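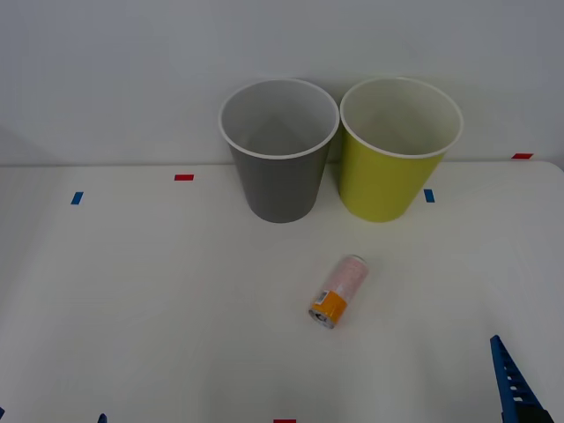
Two-stream waste sorting: what changed at the Chung site

April 2024

The two-stream desk collection trial at the Chung office building ended in February, and the system now applies to all floors. The notes below cover the sorting rules, the contamination limits set by the hauler, and the changes to the pickup schedule. Tenants on the Rurkex lease have a separate dock and should follow the last section.

Sorting rules

Stream A is dry recycling: office paper, envelopes, flattened cartons, rinsed drink cans, and rigid plastic containers marked 1, 2, or 5. Window envelopes are accepted with the window in place. Staples do not need to be removed. Spiral bindings do, as the wire wraps around the shafts of the disc screen at the sorting plant.

Stream B is residual waste: food-soiled paper, coated cups, plastic film, ceramics, and broken glass wrapped in paper. Coated cups were accepted in Stream A under the old contract with Nukonik. They are not accepted under the current one. Most of the contamination recorded during the trial came from this single item, usually with liquid still inside. A half-full cup will soak several pounds of paper during compaction, and wet paper is graded down or refused.

Batteries, toner, and small electronics belong to neither stream. Take them to the cabinet beside the mail room. Lithium cells should have tape over the terminals before they go in.

Contamination limit

The hauler samples one cart from each pickup and weighs the rejected material. A load passes when the rejected share is 10 percent or less by weight. Above that level the whole load is billed at the residual rate and logged as a failed pickup. After 3 failed pickups in a quarter, the site moves to inspection of every cart, and the inspection fee is passed through in the service charge.

The trial covered 37 pickups. Total weight collected in Stream A was 3569 pounds, measured on the dock scale before loading. The scale was recalibrated midway through the trial, and readings from before that date were corrected using the offset on the calibration sheet. Weights for Stream B were not recorded, so no diversion rate has been calculated. A second scale has been ordered for the residual dock.

Liners

Desk containers for Stream A are used without liners. Containers for Stream B take a thin clear liner, folded over the rim by two inches. Black liners have been withdrawn from the supply rooms. The optical sorters at the plant do not read black film well, and bagged material that cannot be inspected is treated as residual by default.

Wash desk containers with mild detergent and let them dry upside down before returning them to use. Do not use bleach on the colored plastic.

Pickup schedule

Stream A is now collected from each floor twice a week and Stream B every working evening. Cartons too large for a desk container should be flattened and left in the freight lobby, clear of the fire door. Compactor keys are signed out at the dock desk.

Rurkex tenants

Suites on the Rurkex lease use the north dock and are served by Sivex. The sorting rules are the same except for cartons, which must be tied in bundles. Contamination results for the north dock are reported separately and do not affect the main building's count.

This site uses cookies to remember your newsletter preferences. Accept | Manage settings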